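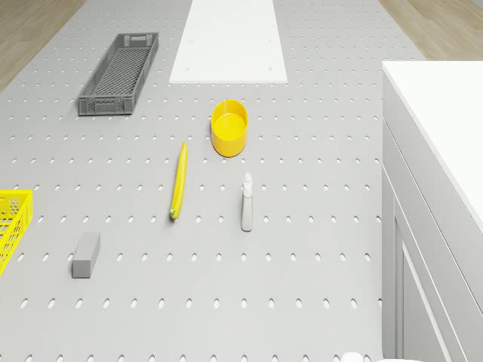 Lòの谷、10月

トラシス(Trusis)基金 助成ご担当の皆さま

朝晩、戸を閉めて寝るようになりました。谷では柿が色づきはじめ、共同の台所では誰かしらが栗の皮をむいています。皆さまはお変わりなくお過ごしでしょうか。フロースス(Flosus)エコビレッジより、「暮らしの水と合意づくり」助成事業の中間のご報告をお送りします。前回のご報告が長すぎたと内輪では反省していたのですが、書き出してみるとお伝えしたいことがあとからあとから出てきて、今回もあまり短くなりそうにありません。お茶でも飲みながら、どうぞゆっくりお読みください。

まず、村のいまの様子から。

春に二家族が加わり、フローススの住人は38人になりました。世帯でいうと19世帯です。小さな子どものいる家が増え、夕方の広場がずいぶんにぎやかになりました。一方で、村の初めのころから畑を見てくれていたご夫婦が、娘さんの暮らす町へ移られました。送別の食事会では泣いたり笑ったりで、夜更けまで片づけが終わらず、翌朝になってもまだ鍋が外に出ていたほどです。お二人が残していった畑の帳面は、いまも台所の棚に置いてあり、種まきの時期に迷うとみんなそれを開きに行きます。字が細かくて、年配の者には少々つらいのですが。

新しく来た方々を迎えるにあたって、申請書には「入居の手引きを整える」と書きました。手引きは夏の前に仕上がり、いまは印刷したものを各戸に一部ずつ置いています。ただ、読んでもらうとわかるのですが、村の暮らしのことは紙に書くとどうも堅苦しくなります。共同の風呂の順番も、薪の割り当ても、文字にしたとたんに役所の掲示のようになってしまって、古い住人から「こんなに怖い村だったかしら」と言われてしまいました。そこで秋に入ってから、手引きの余白に住人が自由に書き込めるようにしました。風呂のところには「最後の人は窓を少し開けておいてね。私はよく忘れます」、薪のところには「湿ったのは左、いい匂いのするのが桜」などとあって、こちらのほうがよほど役に立っているようです。次の版には、この書き込みをそのまま活字にして載せるつもりでおります。

次に、助成の中心である排水の浄化についてです。

申請のとおり、台所と風呂から出る水を葦の植わった池に通し、下の果樹園へ回す仕組みをつくっています。池は全部で5面の計画で、上から順に掘り進めてきました。上の三つは夏のあいだに水を入れ、葦もよく根づいて、とんぼがたくさん来るようになりました。残る二つは、掘るところまでは済んだのですが、底に敷く粘土がまだ足りていません。谷の粘土を使うと申請書に書いたのは私たちですし、そうしたい気持ちはいまも変わらないものの、雨が多かった年で、粘土を採る斜面に入れない日が続きました。無理をして道を崩しては元も子もありませんので、冬の乾いた時期まで待つことに決めました。この点が、計画からいちばん遅れているところです。申し訳なく思っております。

遅れのお詫びのついでに申し上げますと、最初に水を入れたとき、いちばん上の池から思わぬところへ水が漏れました。夜のうちに小道がぬかるみになってしまい、朝、牛乳を取りに出た住人が転びかけました。けがはありませんでしたが、原因を探すのに手間どり、結局、古い石垣の下にもぐらの通り道のような空洞があって、そこへ水が入っていたのでした。石をいったん外して粘土を詰め、また積みなおしました。石積みのできる住人が隣の集落の方に教わりながら進めたのですが、これがきっかけで行き来が増えて、先方の水路掃除にもこちらから手伝いに出るようになりました。水路掃除のあとにいただいた漬物がたいへんおいしく、作り方を習う会まで開かれました。助成の趣旨からは少し外れますけれども、うれしかったことなので書いておきます。

果樹園のほうでは、浄化した水を使いはじめたばかりで、木の様子がどう変わるのか、まだ何とも申し上げられません。水の検査は外に頼んでおり、結果の写しは別便の資料に綴じました。数字の読み方については私たちも勉強の途中で、間違った説明をしてはいけませんから、検査をした方の所見をそのまま付けてあります。来年の春、花の咲くころにもう一度検査を受け、木の育ち具合と合わせて最後の報告書に載せます。

三つめは、話し合いのことです。

ご存じのとおり、フローススでは大事なことを全員の話し合いで決めてきました。人が少なかったころは、台所で夕飯を食べながら済んでしまったものですが、いまはそうもいきません。子どもを寝かせる時間のある家、早朝から町へ働きに出る人、耳が遠くなって大勢の場がつらい人と、事情がさまざまになりました。そこで助成金の一部で、話し合いの記録と予定を共有する「ジトリー(Zitley)」という道具を取り入れました。集まりに出られない人も、前もって議題を読み、考えを書いておけるというものです。

正直なところ、始めのうちは評判がよくありませんでした。画面を見るのがいやで山へ越してきたのに、という声がありましたし、私自身もそう思わないでもありませんでした。書き込みの口調がきつく見えて、気まずくなった家どうしもあります。薪小屋の屋根を直すかどうかというだけの議題に長いやりとりが続き、顔を合わせて話したら、お茶が冷めないうちに片がついてしまいました。

そんなことがありましたので、使い方を夏に見直しました。ジトリーに載せるのは議題と、決まったことと、その理由だけにして、意見のやりとりは会って行います。会に出られない人のところへは、当番の者が事前に聞きに行きます。紙のほうがよい家には、議題を刷って届けます。当番には手間がかかりますが、聞きに行くと、議題とは関係のない話も出てまいります。膝の具合ですとか、夜中に犬が吠えることですとか、そういう話のなかに、村で考えたほうがよいことが混じっているのです。坂道に手すりをつける話は、こうした立ち話から始まって、いまは正式な議題になりました。

今期に開いた全体の集まりは11回です。そのうち、どうしても決まらずに持ち越したのが、車の共同利用についての議題でした。村の車を減らしたいという思いはほとんどの住人が持っているのですが、病院通いのある家にとっては、いつでも使える車が家の前にあるという安心はやはり大きいのです。急いで決めないことだけは、みんなで決めました。冬のあいだ、使いたい人だけで試しに分けあってみて、春にもう一度話し合います。試しに加わらない家が肩身の狭い思いをしないように、誰が入っているかを掲示に出さないことにもしました。細かいことですが、こういうところが案外、あとまで尾を引くものですから。

子どもたちの参加についても少し。申請の際に、話し合いに子どもの席を設けるとお約束しました。席は設けましたが、大人の議題をじっと聞いているのは、やはり退屈なようです。秋からは、集まりの前半に子どもが持ち込む議題を置き、終わったら遊びに行ってよいことにしました。初めて出た議題は、広場の大きな木に登ってよい高さのことでした。子どもたちは自分たちで絵を描いてきて、小さい子は下の枝まで、大きい子はもう一つ上の枝まで、と提案しました。大人のほうが心配であれこれ言い、子どもたちに「それは前に話した」とたしなめられる場面もありました。提案はほぼそのまま通り、枝に布が結んであります。

お金のことをお伝えします。

細かな収支は別便の表にまとめましたので、ここでは考え方だけを書きます。支出のなかで予定を上回ったのは、池の石垣の積みなおしにかかった道具と、雨よけの覆いの費用です。反対に、粘土の運搬にあてていた分はまだほとんど手をつけておりません。ジトリーの利用料は、申請のときの見積もりのなかに収まっています。講師の方へのお礼は、お一人が都合で春に延びましたので、その分を繰り越しました。費目をまたぐ流用が必要になりそうなときは、前もってご相談いたします。いまのところ、その予定はありません。

それから、住人の持ち寄りについて。池づくりの日には、手の空いた者が土を運び、台所の者が昼を出し、土仕事の難しい者が道具を洗って干してくれました。こうした働きをどう記録に残すかは、前にご担当の方からもお尋ねをいただいたところです。時間で数えてみようとしたのですが、鍋を見ながら豆を選り、ついでに子どもの宿題も見ているような時間を、何の時間と書いたらよいものか、答えが出ませんでした。いまは作業日誌に、その日に出た人がしたことを一行ずつ書いてもらっています。表にはなりませんが、読み物としてはなかなか楽しく、抜き書きを資料の終わりに付けました。もし別の形のほうがよろしければ、遠慮なくおっしゃってください。

うまくいかなかったことも、もう一つ書かせてください。夏に予定していた、ほかの村との交流の集まりは開けませんでした。招いていた先がちょうど畑の忙しい時期にあたり、日をずらしているうちにこちらも収穫に追われてしまいました。申請のときに、農の暦をもう少し丁寧に見ておくべきでした。代わりに、手紙と種の交換を始めています。先方からは赤い豆と、胡麻と、長い便りが届き、便りのほうは食堂で声に出して読みました。堆肥の置き場で近所と揉めた話など、どこの村にも似たようなことがあるものだと、聞いていた者がしきりにうなずいておりました。集まりは、農閑期に入ってから改めて開く方向で相談しています。

これからの予定です。

霜が降りて斜面が締まってきたら、粘土の採取を再開します。残りの池の底を仕上げ、葦を植えるのは芽の動く前がよいと教わりましたので、そのころまでに水を通せる状態にします。葦の株は上の池から分けるつもりで、買い足す予定はありません。並行して、坂道の手すりについて、通る人みんなに高さを試してもらいます。竹で仮のものを立てて、しばらく使ってみるつもりです。車の分けあいの試しは、雪の前に始めます。手引きの新しい版は、冬の夜なべ仕事になるでしょう。

お願いが一つあります。水の仕組みの維持には、この先、毎年いくらかの手入れが要ります。助成の終わったあとをどう賄うか、住人の積み立てを基本に考えているのですが、同じような池を長く続けていらっしゃる助成先をご存じでしたら、ご紹介いただけないでしょうか。泥をさらう間隔や、葦を刈る時期の加減など、本を読んでもまちまちで、続けている方にじかに伺うのがいちばんだと思っております。こちらから訪ねてまいりますし、葦で編んだものなど、何か手土産も考えます。

現地をご覧になる件は、いつでもどうぞ。冬は道が凍る日がありますので、おいでの前にひとことお知らせくだされば、下の橋までお迎えに上がります。お泊まりの場合は、台所の上の部屋が暖かくてよろしいかと思います。朝が早い者が多く、物音で目が覚めてしまうかもしれませんが、その分、焼きたてのパンには間に合います。歩きやすい靴と、厚手の靴下をお持ちください。

長々と書いてしまいました。池の水が入った日、みんなで縁に腰かけて、ただ水の来るのを眺めておりました。あのような時間をいただいたこと、あらためて皆さまにお礼を申し上げます。

フロースス エコビレッジ 事務当番一同

別便でお送りする資料
水質検査の結果と所見の写し
収支の表
入居の手引き(書き込みのある版の複写)
作業日誌の抜き書き

追伸 前にお送りした干し柿の瓶は、お返しいただかなくて結構です。今年の分は、干し上がり次第お届けします。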